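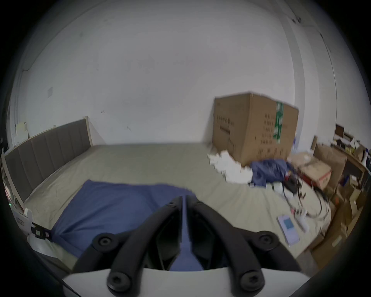

What size fitted sheet do I need if the old one keeps coming off the corners?
Measure the depth of the mattress from the seam at the top to the seam at the bottom, add on any topper, and buy a sheet with pockets at least 2 inches deeper than that. The width and length printed on the package tell you very little about whether the corners will hold.

Ticket: Fitted sheet won't stay flat, beige, large bed with tufted headboard
Opened by: Prys Mostyn
Opened: Nov 23, 2022
Category: Bedding / Fit
Status: Open, waiting on customer

Original message

We moved and the bed went up first. The mattress is the Vondent, the sheet is the pale beige Wemalar fitted one, bought together from your store in February. In the old place the sheet was fine, or fine enough that I never thought about it. In the new room it has wrinkles across the top and the corner on the headboard side lets go during the night. The label says it fits this size of mattress. I have my doubts about the label.

Before you send me the care page, I've read the care page. It says to "smooth the sheet by hand." I have hands. I have smoothed it.

Also, there are still moving boxes against the wall on the far side, so please don't suggest anything that requires me to walk all the way around the bed.

Reply from Support

Thank you for getting in touch, and sorry about the sheet. A few things to check:

Is the sheet turned the right way? On a bed this size the long side and the short side are close enough that it will go on sideways and look nearly right. The tag should be at the bottom right corner.

Has it been through a hot dryer? Cotton can lose some length in the first few hot cycles.

Was the mattress unpacked recently? Foam that has been wrapped for a move may take up to 2 days to come back to full depth.

Prys Mostyn wrote

Tag: it was at the top left. I turned the sheet around. I don't see how that changes anything, as top left and bottom right are the same sheet spun halfway, and the wrinkles agree with me.

Dryer: washed at 90 once, by somebody else, before the move. I know. The package says 60, but the package also says "easy fit."

Mattress: it was wrapped in plastic by the Sendport people for the drive and it's been unwrapped for over 80 hours. If it was going to grow it has grown.

Reply from Support

Thank you, that helps. One wash at that temperature could account for the tight corner. It wouldn't usually give you wrinkles on top as well, as those tend to come from a sheet with too much fabric for the bed. Could you pull off the sheet, clear anything that's resting on it, and measure the mattress depth at the headboard end and again at the foot?

Prys Mostyn wrote

"Anything that's resting on it" is a blue blanket, a heap of dark blue clothes and a pile of crumpled white packing stuff that hasn't found a bag yet. I had wondered if you'd blame those. I moved everything onto the floor and the wrinkles were still there, so I'd call that one ruled out.

Depth is the same at both ends. But I found something while I was down there. The mattress is not sitting tight to the headboard. There's a gap I can get my whole hand into, and the channels on the gray upholstery have enough give that the corner of the mattress was wedged against the frame at an angle. The sheet corner gets pinched on that side and dragged when anyone sits up.

So it might be the bed, it might be the wash, it might be both. I'm still not letting the label off.

Reply from Support

That sounds likely to us. Please try the following, in this order:

1. Pull the mattress toward the foot until the headboard corners are free.
2. Put on the headboard corners first, then the foot corners, diagonally if you can reach.
3. Push the mattress back square and close the gap.
4. Leave it overnight with only the blanket on it.

If the corner still lifts we can send the deep pocket version of the same sheet. Order code is Prydderch 900, same beige.

Prys Mostyn wrote

Steps 1 to 3 done, with the big cardboard box in the way on the far side, so my foot corners were done lying on my stomach. It looks a bit flatter. It looked a bit flatter the day I opened the ticket too, for an hour.

Question about the 900: is it deeper pockets, or the same sheet with longer elastic? I bought "deep" pillowcases once and they were just big. Please have somebody measure one before I pay return postage on it.

Will report on the overnight.

Reply from Support

We have asked the warehouse to measure a pocket from an opened pack and will post the figure in this ticket. Leaving open.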